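Notebook – touchline offside/goal-line rig
18 April 2026

Continuing from the sync work. Aim for the day: find out why the goal-line trigger and the broadcast clock drift apart over a half, and decide whether the Lestlow ground install can keep its present cable run.

Setup as before, except the recorder is now on the rack supply and the second switch is out of the loop. Firmware on both encoders unchanged.
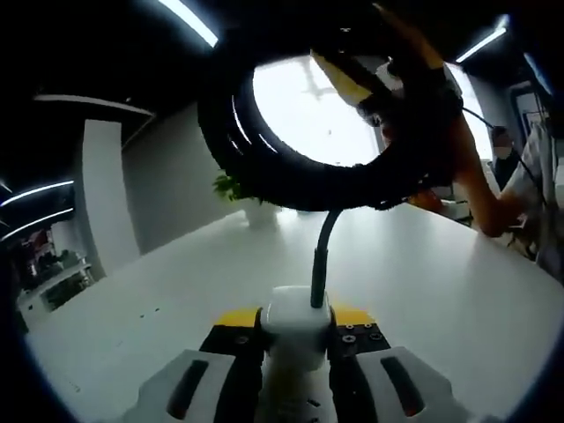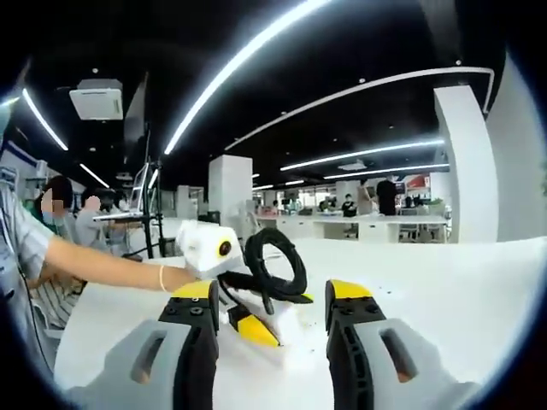 Two views at the white and pale tabletops, same visit.

Drift measurement. Ran the recorder for one full 45 minute half against the reference clock, four feeds, no load on the review station. Offset at the start was under one frame. Offset at the end was 73 ms on feeds 1 and 2, and not measurable on 3 and 4. Feeds 1 and 2 share the older Soltex encoder. Swapped the inputs so that 1 and 2 went through the newer unit and repeated the last 15 minutes only. The drift followed the encoder and did not follow the camera or the cable. That removes the cable run from the list, at least for this fault.

Checked the Soltex config. It was free-running and ignoring house sync. The web page shows "locked" whenever a sync signal is present at the connector, whether or not it is selected as the source. Have changed the source to external and saved it to the boot profile. Power cycled twice, setting held both times. Someone should check the unit that went to Flirkcombe, it was set up from the same profile.

Repeat with external sync, full half: no measurable drift on any of the four feeds. Will accept that, but want it again with the review station scrubbing on at least two feeds.

Review station. Built the clip set from the Flirkcombe friendly, 3,876 frames across four angles, all from the penalty area at the clubhouse end. Time from button press to all four angles on screen:
– cold cache: 251 ms
– warm cache: 196 ms
Both are fine for a seated official. The jog wheel is a different matter. It skips a frame when turned slowly in reverse, about one time in ten by feel, not logged. Suspect the decoder is landing on the wrong side of a keyframe. Shortening the keyframe interval would hide it but puts the bitrate up, and the uplink at Lestlow has no room for that. Leave the interval alone for now and look at the decoder buffer first.

Offside line overlay. Calibration from the four pitch points is stable near the halfway line and poor in the far corner, where the line visibly bows against the mown stripes. Lens correction for camera 3 was loaded from the camera 2 file. Wrong serial in the file header, right serial in the file name, so the loader took it without complaint. Corrected the header and reran: line now sits straight along the stripe as far as the corner flag. The loader should refuse a file when the header and the name disagree. Added to the issues list.

Goal-line trigger. Not touched except to confirm that its timestamps come from the reference clock and bypass the encoder. They do. So the earlier disagreement was in the video, and the trigger logs from the Flirkcombe match can stand as recorded. The video from that match on feeds 1 and 2 needs a linear correction before anyone measures from it. Do not use the raw files for the comparison table.

Parsons bracket. Replacement set is in, bolt spacing matches the crossbar-height mast. Has slotted holes in place of round ones, so use the wide washers and mark the bearing with paint pen after alignment. Torque as on the old sheet.

To do
– repeat sync run with scrubbing on two feeds
– check encoder source setting, Flirkcombe unit
– decoder buffer, reverse jog, log the skips properly this time
– header check in the calibration loader
– write the linear correction for feeds 1 and 2 and keep originals
– confirm mast access at Lestlow before the July install

Rack left powered, recorder stopped, review station logged out. Spare BNC leads are down to three good ones, the taped one is intermittent and has gone in the bin.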